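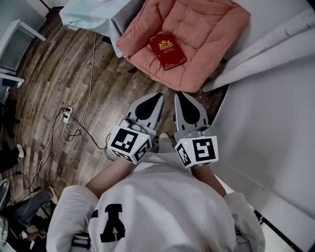 A dark red book with a gold emblem on the cover, on a pink chair cushion in the reading room at Rullo House.

Rullo House sorts donated books before October reopening

Wednesday, March 21, 2018

The reading room at Rullo House has been turned over to sorting this month as the neighborhood center works through 874 donated books. The room is closed to visitors until the job is finished, but the front desk and the children's corner are open at their usual hours.

The books came in over the winter, most of them from two households on Nokora Street that were clearing out before a move. They include novels, cookbooks, school texts and a number of older hardcovers with decorated covers. So far 138 have been checked, cleaned and given a shelf label.

Each book is looked over for loose pages and damp. Those in good shape go on the shelves, and duplicates are set aside for the spring sale. Another 23 need repairs to the spine or binding and will go to Plivo Bindery, which has offered to do the work at a reduced price. Books with names or notes written inside are being kept too – the center says readers tend to like them.

The furniture is also getting some attention. The low chairs and their padded cushions will stay, but the center plans to add a reading lamp beside each one and move the power cords off the floor and along the wall. New shelving is to be fitted after the summer, with the room due to reopen in October.

The spring sale will be held in the main hall, with most hardcovers priced at 80 cents. Money raised will go toward the lamps and shelving.

No more book donations can be taken until the sorting is done. People who left boxes at the side door in the past two weeks are asked to call the front desk, as several came without a name or phone number. Anyone who gave a book by mistake can ask for it back before the sale.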